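四つ星のつけ方

ミムドン社の卓上アーム「スカノ」の試用機が届いたのは一月で、わたしはそのとき、電気ポットの比較記事を書いている最中だった。ポットは三台あって、三台とも湯が沸いた。書くことがなくて困っていたところだったから、箱の大きさにまず好感を持った。大きい箱には、たいてい書くことが入っている。

編集部からの指示書は短かった。二週間使って、星をつけること。星は五つまで。広告主なので一つと二つは避けること。三つは先方が気にするので、できれば避けること。五つは読者が信じないので避けること。つまり四つと決まっているのだが、そうは書いていないところに編集部の奥ゆかしさがある。

付属の冊子は四か国語で、日本語の部分だけ妙に詩的だった。

「スカノは、あなたの手の、もうひとつの手です。はじめに、白い板を机にお置きください。板は、スカノの世界の真ん中です。」

わたしは机に白い板を置いた。板には白黒の四角い模様が刷ってある。スカノはこの模様を頼りに、ものがどこにあるかを知るのだという。机の上の世界に真ん中ができると、急にほかのものが端に見えてきた。原稿用のノートも、冷めた茶も、わたしの肘も、みんな端だった。

模様は同梱の器具にも刷ってある。白いコップにも、将棋の駒を太らせて頭に玉をのせたような白いつまみにも、しっかり刷ってある。自宅のものを扱わせたい場合は、付属のシールを貼ってくださいと冊子にある。シールは二十枚入っていた。追加は別売りである。

わたしは湯呑みに貼り、眼鏡ケースに貼り、みかんに貼った。みかんのシールは翌朝には剝がれていて、スカノはみかんのあった場所ではなく、床に落ちたシールのほうをいつまでも気にしていた。身を乗り出そうとしては止まり、また乗り出そうとする。みかんはわたしが食べた。スカノから見れば、みかんはまだ床にあるのだろう。

初日の課題は「コップを取る」である。冊子によれば、これは所要十四分の導入プログラムで、使用者は見ているだけでよい。見ているだけでよいと言われて見ている十四分は長い。アームはまず首をかしげ、つまみのほうを向き、やめて、コップのほうを向いた。それから指を開いた。開いたまま、ずいぶん考えていた。

わたしは手元のノートに「慎重」と書いた。レビューにおいて、遅いことは慎重と書く。うるさいことは存在感と書く。高いことは、長く付き合えると書く。この言い換えの表を、わたしは何年もかけて頭の中に作ってきた。表があれば、たいていの製品は四つ星になる。

サポート窓口は、ズオンという会社が引き受けている。綴りはDươngで、社名のひげのような記号を、わたしのキーボードは出してくれなかった。仕方なく冊子からその二文字を写真に撮り、問い合わせの文面に貼りつけて送った。返事は早かった。

「お問い合わせありがとうございます。スカノは現在、お客様のお部屋を学習しております。学習中は、お部屋の模様替えをお控えください。」

模様替えの予定はなかったが、控えろと言われるとしたくなる。わたしは本棚を見た。本棚はずっと前から動かしたかったような気がした。

三日目に、スカノはコップを取った。四日目には取らなかった。五日目には取って、そのまま返さなかった。コップを掲げたまま夜になり、わたしは風呂に入り、出てきてもまだ掲げていた。乾杯の音頭を頼まれた親戚が、話の結びを見失ったときの姿勢に似ていた。冊子の該当箇所にはこうある。

「スカノが手をお離ししないときは、お話の途中です。電源を切らずに、お待ちください。」

わたしは待った。待ちながら、自分のコップで麦茶を飲んだ。こちらは一秒で取れて、一秒で置けた。優越感というものを机の上の機械に対して持つのは初めてで、思ったより味がしなかった。

二週間の半ばに、隣町のショールームから招待状が来た。正しい環境で動くスカノをご覧くださいという。正しい環境、という言葉が少し引っかかった。うちの机は、正しくなかったのだろうか。

電車を二本乗り継いで行った。ショールームは元は写真館だった建物の二階で、階段の手すりに、家族写真承りますという札がまだ残っていた。受付で渡された紙コップのコーヒーには、もちろん模様が刷られていなかった。わたしはそれを、少し無防備に感じた。

案内の人は若く、歩くのが速かった。スカノの利用者はすでに1,000人を超えました、とその人は歩きながら言った。何に利用しているのですか、と訊くと、その人は立ち止まって、いい質問ですねと言い、また歩き出した。

この世界で「いい質問ですね」と言われたら、もう答えは来ない。わたしも人に使ったことがある。

奥の部屋には、実演のための台がいくつか並んでいた。緑の布の前に据えられた台の前で、わたしは足を止めた。黒い天板はよく磨かれていて、うちの机とは顔つきがまるで違った。茶の輪染みもない。肘もない。世界の真ん中には白い板が置かれ、その両側に堂々と余白があった。

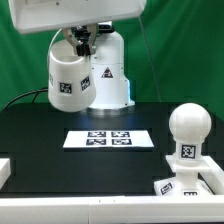
ショールームの実演台。コップは天板すれすれのところに浮いている。

案内の人は、静かでしょう、と言った。たしかに静かだった。わたしたちも静かになった。二人とも、コップが置かれるのを待っていた。

指はコップの縁をつまんでいる。親が子どもの襟首をつかむときの、あのつかみ方だ。土台のあたりが青くぼんやり光っていて、それが考えている印なのか、考え終わった印なのか、冊子で読んだはずなのに思い出せない。右手には例の玉のついたつまみが、白い枠の中で順番を待っていた。わたしは病院の待合室で、自分より先に来ていた人に向けるような会釈を、ほとんどしかけた。

「お宅でも、こうなりますか」

そう訊かれて、わたしは返事に詰まった。こうなる、というのがどの状態を指すのか分からなかったからだ。持ち上がることか。浮いていることか。人が二人、黙って見ていることか。どれについても、なりますと言えた。だから、なりますと答えた。

案内の人は嬉しそうにうなずいて、端末に何か打ち込んだ。利用者の声が、またひとつ増えたのだと思う。

帰りぎわに、グレルトゥスという別の製品のちらしを持たされた。スカノ専用の拡張キットで、白い板がもう一枚と、シールの追加と、月ごとに届く新しい課題が入っている。最初の月の課題は「コップを置く」だった。

わたしは駅のベンチでそれを読み返した。置くのは、別売りなのである。小さい字で、置く動作は基本機能にも含まれますが、より豊かに置くことができます、と添えてあった。豊かに置く。電車が来て、一本見送った。豊かに置かれたコップというものを思い浮かべるのに、それくらいかかった。

帰宅すると、うちのスカノはまだ何も持っていなかった。朝に空の手のまま止めて出たのだから当たり前だが、帰ってきた者を手ぶらで迎えられると、こちらの留守中に何をしていたのかと言いたくなる。わたしは布を買ってきて後ろに吊るしてみた。緑がなかったので、風呂敷の紫にした。天板がわりに、実家から来た漆の盆を敷いた。盆の上に世界の真ん中を置き、真ん中の横につまみを置いた。

「お部屋の模様替えを検知しました。はじめから学習いたします。」

画面にそう出た。十四分の導入プログラムが、また始まった。

今度は、見ているのがそれほど苦ではなかった。首をかしげるところも、つまみのほうへ行きかけてやめるところも、もう知っている。同じ落語を二度目に聴くのに近い。指が開いて、考えこむところで、わたしは小さく、よっ、と声をかけた。

ノートを開き、記事の書き出しを考えた。「持つことに関しては申し分ない。」これは嘘ではない。「置くことに関しては、今後が楽しみだ。」これも嘘ではない。今後というのは便利な言葉で、どの製品にもたっぷり付属している。

返却用の送り状は箱の底に入っていた。試用期間を過ぎても返送がない場合は、お気に召したものとみなします、とあった。お気に召した場合の代金は、原稿料の四回分だった。

わたしは計算をして、箱を組み立てた。緩衝材は、スカノの形にくり抜かれている。土台を収め、腕を畳んで収め、板を収め、つまみを収めた。コップのくぼみだけが空いていた。

見ると、コップは流しの水切りかごに伏せてあった。いつのまにか自分で麦茶を飲んでいたらしい。模様のところが少しふやけていた。洗ったのも、伏せたのも、わたしである。わりあい豊かに置けていると思った。

拭いて、くぼみに入れ、蓋をした。集荷は翌日の午前だった。

編集部には星四つで送った。一時間ほどして返信があり、先方がとても喜んでいるので、次はグレルトゥスをお願いしたい、と書いてあった。ポットの記事のほうは、まだできていなかった。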